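Search this site Enter keywords Go
Home Modules Handouts Timetable Contact

Handout 5: Looking after the hand-held gripper
Notes by Delia Paredes. Revised 25th September.

These notes cover the finger pads and the joint where the arm meets the finger. The Skominari fitting sheet has the drawings. Bring it with you, as they are not repeated in this handout.

Check the pads before each session. Open the fingers wide and look along both inner faces. Some fuzz at the edges of the foam is normal wear. Change a pad if it lifts at a corner or the plastic shows through. Pads are always changed as a pair. A new pad next to an old one gives an uneven grip, and small parts will turn as they close.

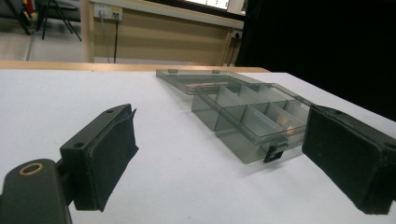 Fig. 2. Fingers open at the bench, with the compartment box.

To change a pad, peel it from the tip end and clean off the old glue. Leave the new one under a clamp overnight. Do not trim it on the finger. Pads are in the Bednarek drawer, stock number 349.

Next, the joint. Hold the arm still and rock the finger gently. If you feel play, tighten the screws a little at a time and try again. Do not oil the brass bushing. Oil creeps on to the foam and the pad is then scrap.

Screws go into the compartment box as they come out, one cell for each position. Close the latch before moving the box. In May a group lost a full set under the bench in Room 204.

Write up the work in the Grarora log: pad changed or kept, play found or not, initials.

Reading for next time: Seller, chapter 5, on closing force.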